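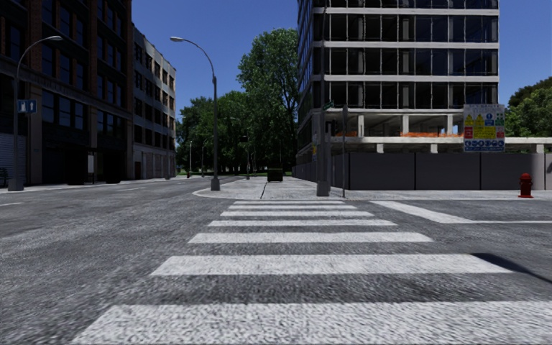

2 min read · 3 answers

Should I sign off on simulator hours replacing our remote monitors' street shifts?

I'm a shift lead for eleven remote monitors at a sidewalk delivery robot company. Until this October every new monitor did 40 hours walking behind a unit with one of our field people before they touched the console. Management now wants all of it done in Skomdale, the driving simulator we use to test the navigation updates. The crossing by the building site is the standard first lesson. Trainees watch the approach, decide whether the unit is clear to go, and get scored.

The pitch deck says Skomdale has run 3,919 crossings and trainees "reach competence faster." Competence at what? I asked and got the deck again. Meanwhile the field people have been told their jobs are "evolving." Has anyone been through this and kept any street time? 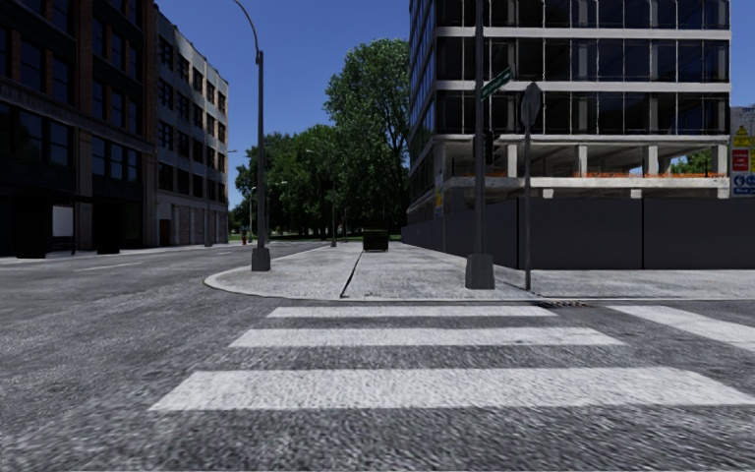 Answers

1. Lambert depot, former field trainer

We went through it with a different simulator called Prilitz. The crossings are fine for learning where the buttons are and for getting used to low camera height. I'd give it ten hours for that. What our trainees couldn't do afterward was talk to a person. A woman with a stroller wants to know why the thing is parked on the curb ramp, and your monitor has a speaker and four seconds. No score for that in the software.

Ask for the intervention numbers split by how people were trained. Ours took 730 calls in the first month and the split was never shared — make of that what you will. We kept 12 hours outside in the end, mostly by asking in writing who would be responsible if a sim-only monitor cleared a bad crossing.

Also get the "evolving" part in writing. Mine evolved into charging batteries at the depot, same pay for six months and then it wasn't.

2. Amos Nakamura

I'll stick up for the sim a bit. You can repeat the same corner as often as you like, with the hoarding and the signal pole exactly where they were last time, and new people get to make a mistake without a real pedestrian there. My centre at Gedwood still sends them out afterward though. I wouldn't sign for zero.

3. guest

just sign it, they'll do it anyway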